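Kuvum 52 CO2 and Temperature Logger

Product overview

The Kuvum 52 records carbon dioxide concentration, air temperature and relative humidity at fixed outdoor or indoor stations. It is intended for municipal climate programs, university field sites and building operators who report emissions against a baseline year.

Measurement

CO2 is measured with a dual-channel infrared sensor. The second channel serves as a reference and corrects for lamp aging. Temperature is read from a platinum element inside a ventilated radiation shield. The logging interval can be set from 2 to 59 minutes in one-minute steps. Readings are stored with a UTC time stamp and are not averaged unless averaging is switched on in the setup menu.

Data and reporting

Records are exported as plain CSV. The Treterar desktop software, included with each unit, converts them to monthly and annual summaries and flags gaps longer than one interval. Files from the older Ayala loggers can be imported, but their humidity column is ignored.

Installation

Mount the logger on a pole or wall bracket, out of direct exhaust flow. Keep the shield clear of roofing and dark pavement. Allow one full day of operation before using the CO2 values. Field calibration requires reference gas and the Grotholm flow adapter, sold separately.

In the box

Logger with radiation shield
Wall bracket and screws
USB cable
Treterar license key
Calibration certificate

Price and availability

Single unit: $499
Lead time: 2 weeks
Warranty: 2 years, sensor included

Firmware note

Units shipped before 09/12/2018 need a firmware update to use intervals shorter than 5 minutes. The update does not erase stored records. Settings should be saved first.

Technical questions and volume orders: Dayana Ventura, Product Support 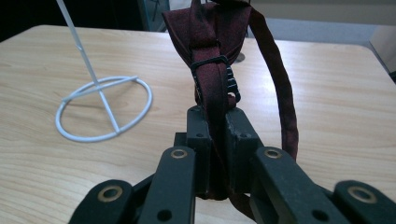
Maroon bow tie with adjustable neck strap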